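Quand on pousse la porte de l'atelier de Vulten, Ute Lindemann est déjà en train de parler chaises, et il faut bien une tasse de café (deux, même) avant qu'elle accepte de s'asseoir sur l'une des siennes.

« Je voulais un siège que ma mère puisse monter toute seule, le soir, sur la table de la cuisine, raconte-t-elle en riant. Une assise blanche, des pieds en tube qui s'emboîtent dans les coins, et c'est tout ! » Le modèle s'appelle Jillo, et elle en a déjà vendu 256.
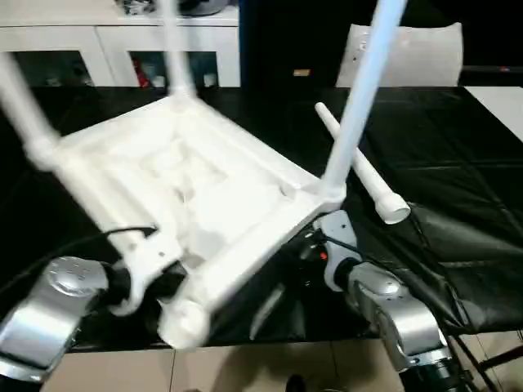
Son conseil, elle le répète à tous ses clients : retourner l'assise, les nervures vers le haut, et présenter chaque pied par son bout ouvert. « Les gens ont peur de forcer, les pauvres. Il faut y aller franchement, avec un petit quart de tour. »

Elle étend toujours quelque chose sur la table avant de commencer, une habitude prise chez Dogbe, où elle a appris le métier et rayé, avoue-t-elle, plus d'un plateau. En mars viendra un tabouret assorti, plus bas, « pour les petits-enfants, et pour moi quand je jardine ».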